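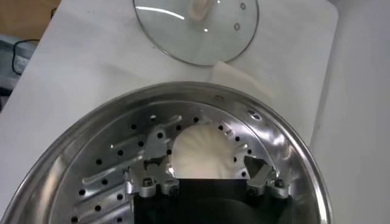
Bun o'clock.

Steamer thread, as threatened. Wyn Jarman asked on Tuesday what I do for lunch now and I've been composing the reply ever since, which tells you how the week's gone.

1/ I held out against an electric steamer for years. I had a wok, a bamboo basket and a lid that fitted neither. Every bun I made had a flat damp patch on top where the lid had dripped on it. I called this rustic.

2/ Then Celeste Retamal moved to Lalton and started sending me pictures of her lunches. No message, only lunches. There is a limit to what a person can take before noon.

3/ Dough, for those who've asked: plain flour, warm water, yeast, a bit of sugar, spoonful of oil. Knead until you're bored, then carry on until you're resentful. Leave it somewhere warm. My airing cupboard has seen more dough than towels this winter.

4/ Pleating. I've watched a great many videos of serene people doing this in four seconds flat. Mine took most of a radio play and the first few looked like dropped purses. Pinch, turn, pinch, turn, twist the top shut. Swearing is optional but traditional.

5/ The one in the tray up top has proper folds gathered to a point and I will be accepting compliments until the weekend. Anikó Pálfi has already replied "is it meant to lean", so she's not getting one. 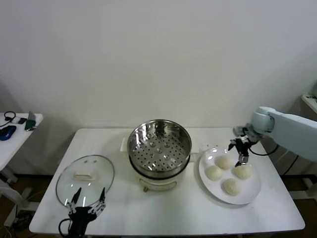

6/ Crowding is where I always went wrong. Buns swell, buns touch, buns become one large bun with several opinions. So I no longer tip the whole batch in and hope. The four on the plate are round and plain, no showing off, and they get a gap between them in the basket. Lid flat on the table while you load, handle upwards, and check that the little vent holes by the handle are clear before it goes on.

7/ Squares of baking paper underneath if your basket is a sticky one. Behrouz Zarei uses cabbage leaves and would like everyone to know it.

8/ When the time's up, switch off and leave the lid alone for 3 minutes. I know. I've burnt my tongue on this advice as well.

9/ Filling recipe tomorrow, if I can read my own writing. It says either "ginger" or "gravel".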